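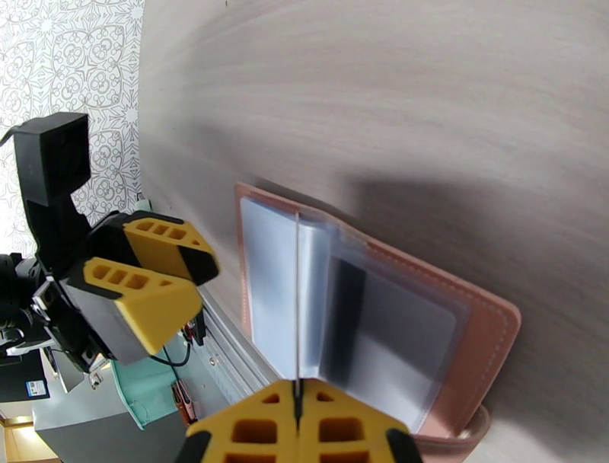

Two-armed robot handles card holders at Adetti open day

22nd January

Adetti opened its Millberg workshop to the public this week, and 817 people signed in at the front desk. Last November's open day drew 697.

The busiest table was the one where a robot with two arms worked on small everyday items. In one of the tasks, a gripper with yellow fingertips closed on the spine of an open pink card holder, between its clear plastic sleeves. The second arm, fitted with the same kind of fingers, was set up to the left of it.

Staff said thin, soft items are harder for the arms than boxes or cans – plastic sleeves slide over each other and leather bends when it is pushed. Each session ran for 12 minutes, with time for questions afterward. Several visitors asked how hard the fingers squeeze, and whether a worn wallet would be handled the same way as a new one. Staff said the grip is set separately for each item.

The company, which moved to Millberg from Sunilton, also showed a parts sorting line built with Jakubowski, a local machine shop. That line ran in the hall next door until closing.

A second open day is planned at the Sunilton site. Entry will be free, but children under 12 must come with an adult. Doors open at 2 p.m.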